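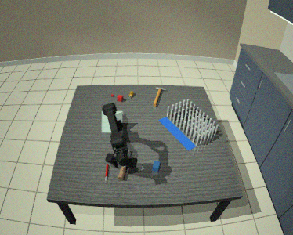
Zwischenstand Projekt Berkeck, Arbeitspaket 4: Regeln für Simulationsversuche vor Freigabe am realen Arm

Stand 8. Dezember 2019

Kurz vorab, ausführlicher Bericht folgt mit der Abrechnung.

Regelwerk liegt als Entwurf vor, 7 Seiten. Abstimmung mit Irach abgeschlossen, Akley hat noch Anmerkungen zu den Geschwindigkeitsgrenzen, Antwort von uns ist raus. Chaimongkol will die Protokollvorlage auf Englisch, Übersetzung läuft.

Was inzwischen gilt:
- Kein Versuch am realen Arm ohne vorherigen Lauf in der Simulation. Auch nicht "nur kurz".
- Tischaufbau wird vor jeder Serie eingefroren und mit Versionsnummer abgelegt. Wer ein Objekt verschiebt, macht eine neue Version auf.
- Kleinteile (Würfel, Kugel, Zylinder) und Werkzeug wie der Hammer bekommen getrennte Greifkraftgrenzen. Vorher ein Wert für alles, das war der Hauptkritikpunkt aus dem August.
- Stiftfeld mit den weißen Stäben ist Sperrzone für schnelle Bewegungen, Anfahrt nur von oben.
- Kollision = Abbruch + Eintrag. Auch in der Simulation, auch wenn nichts umfällt.

Zahlen: 143 Läufe nach neuem Protokoll ausgewertet. 7 davon ungültig, alle wegen fehlender Versionsangabe, also unser Fehler und nicht der der Steuerung. Feld ist jetzt Pflichtfeld, ohne Eintrag startet der Lauf nicht mehr.

Offen:
Reibwerte. Die Werte für den Tisch sind geschätzt, Messung am echten Tisch steht aus. Bis dahin keine Übertragung von Greifergebnissen, steht so auch im Entwurf.
Abgleich mit ISO 10218 und ISO/TS 15066 erst zur Hälfte durch. Teil Schutzabstände fehlt noch ganz, ohne den geht keine Freigabe raus.
Schulung der Bediener verschoben, Raum war doppelt belegt. Neuer Termin kommt nach der Weihnachtspause.

Budget im Rahmen. Reisekosten etwas drunter, Rechenzeit drüber, gleicht sich aus. Umwidmung beantragen wir formlos, falls das noch reicht, bitte kurze Rückmeldug.

Benötigt wird von Ihnen die Zustimmung zum Abschnitt Abbruchkriterien. Ohne die können wir den Entwurf nicht an Akley zur Endfassung geben. Anlagen (Entwurf, Protokollvorlage, Liste der ungültigen Läufe) liegen wie immer im Projektordner, die Liste bitte noch nicht weitergeben, da fehlen zwei Komentare.

Projektbüro Berkeck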